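18/12/2023

Every winter somebody tells me to buy a face oil. This time it's the Tasten night oil, which promises softer skin in 18 days. Softer than what? 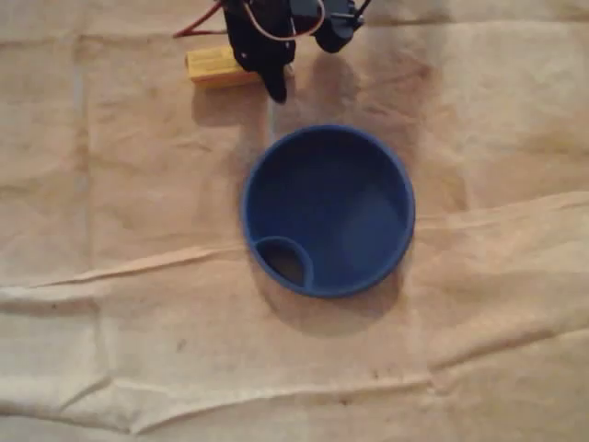
Blue pot on brown paper.

I used it from September, 3 drops a night, and my cheeks look the same to me. The leaflet says 200 women tried it. It doesn't say who asked them, or what they used before. 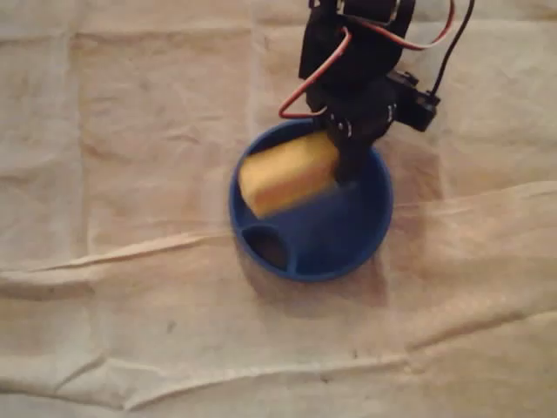

Photo: Margareta Ilie

I've gone back to plain cream from the chemist in Nalstead.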